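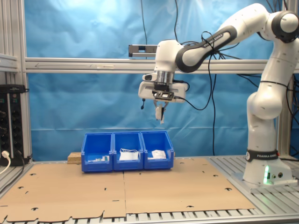

## We sort, pack and send first aid supplies

Emirside is a small first aid supply workshop in Grallton, and if you've ever opened a kit bag at a footy club, a school camp or a country hall, there's a fair chance you've met the kind of thing we do. We fill kits, we refill kits, and we spend a surprising amount of our day putting gauze into blue bins. We love it!

The bins are really the heart of the place. They sit side by side on the bench, open at the top with a sloped lip at the front, so you can see what's in one without picking it up. Every kit starts there. Dressings, masks, tape, bandages, gloves – each kind has a home, and the packing list follows the same order as the bins, left to right. It sounds simple, and it took us three goes to get it right (the first version was alphabetical, and drove everyone mad).

## How it started

Gonçalo Aguiar opened the doors in December with one bench, a borrowed label printer and a promise to restock 6 kits for the local swimming club. He had spent years on the buying side of a pharmacy and was tired of seeing half-used first aid boxes go in the bin when all they needed was a fresh bandage and a pair of scissors. The club told the netball club, the netball club told the primary school, and by the end of that summer the spare room was full of cartons.

Édgar Chávez joined soon after and took over the stockroom. He's the reason our shelves have codes, and he wrote the packing cards we still use. There are 90 of them now, one for each kind of kit, from the little glovebox pouch to the Falcão, our big red bag for sports days. The Falcão was named after Gonçalo's first boat and has turned out a good deal more reliable.

## What goes in

We like plain, well-made basics, packed so that a person with shaky hands can find them. Gauze is a good example. It's not exciting, but it's what people reach for first, and a kit that has run out of it isn't much of a kit. We stock sterile compresses in single pouches, and they stay sealed in their own packaging all the way from our bench to your bag.

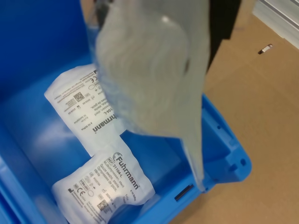 *Sterile gauze compresses in one of our blue bins.*

The packing card tells you how many of each item goes in and which pocket it belongs to. Before a kit is zipped up, a second person goes through the card again from the bottom. We check:

- that pouches are sealed, with no splits or punctures
- the use-by date on every sterile item
- sizes, because small gauze in the large gauze pocket helps no one
- that the contents list in the lid matches what's in the bag

Anything that fails goes on the grey shelf. Some of it ends up with trainers for practice sessions, where an out-of-date bandage is still perfectly good for learning how to tie a sling.

## Refills

Refills are our favourite part of the work, and they're most of it now. We look after 400 kits that come back to us on a regular cycle, and last year we packed 3321 refill pouches. You keep your bag, we replace what's been used or has gone out of date, and it comes back with a note telling you what we changed. There's no need to tidy it first. We've had kits arrive with sand, muesli bar wrappers and once a very nice whistle, which we posted back.

If you don't want to send the whole bag, ask for a Grolometti. It's a flat refill packet with the everyday items in it (plasters, gauze, tape, wipes) and it fits through a letter slot. The name began as a typing mistake on an order form and by the time we noticed, people were asking for it.

## Reading the packet

People ring us all the time about the small print on dressings, and we're always happy to go through it with them. Take a gauze pouch.
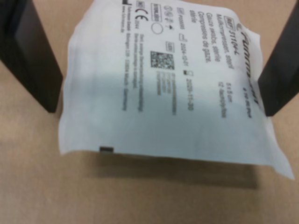
## A few labels worth knowing

**Size.** A marking like 5 x 5 cm is the size of the gauze. Small squares are handy for grazes and fingers, and we pack larger ones beside them.

**Ply.** 12-ply means twelve layers.

**REF.** The maker's item number. Read it out to us over the phone and we can match your refill to what you already have.

**Do not reuse.** One pouch, one use, then it goes in the rubbish.

**Keep dry.** Worth remembering if your kit lives in a boat or under a sink!

## Come and see us

The Grallton workshop is open to visitors on weekday mornings, and you're welcome to bring your kit in and go through it with us at the bench. School groups are fine too – give us a week's notice so we can clear some space. Ask for Édgar if it's about stock, or Gonçalo for anything else.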